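Section 4. Dry-laying the sample bricks

Do this on the bench before any mortar is mixed. The Folus layout sheet assumes a flat top at least 1,000 mm long and 900 mm deep.

1. Wipe the tabletop and let it dry.

2. Lay the first row flat, long edges parallel to the front of the table.

3. Start the next row with the joints staggered against the first. Keep the seams narrow - do not force them closed.

4. Place the raised brick flat on a brick at the back. Do not let it overhang the front face.
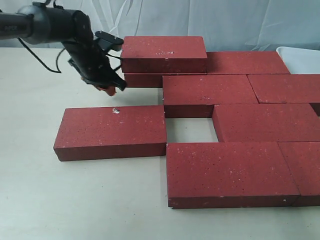
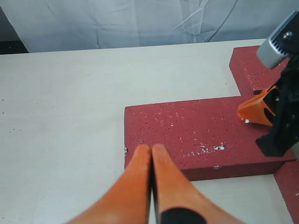
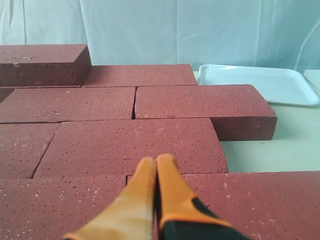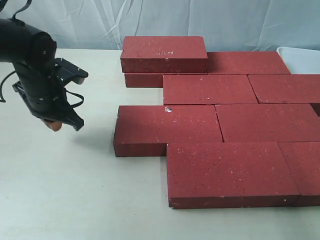 Red bricks laid flat, no mortar.

5. Sight along each row and correct any brick that has drifted. Move it by the ends, not the corners.

6. Brush off chips and dust.

CAUTION: Corners break easily. Do not slide one brick across the top of another.

NOTE: Small white flecks in the surface are acceptable. Set aside any brick with a crack running through to the side face.

7. Leave the layout in place for 20 minutes, then check it again before going to Section 5.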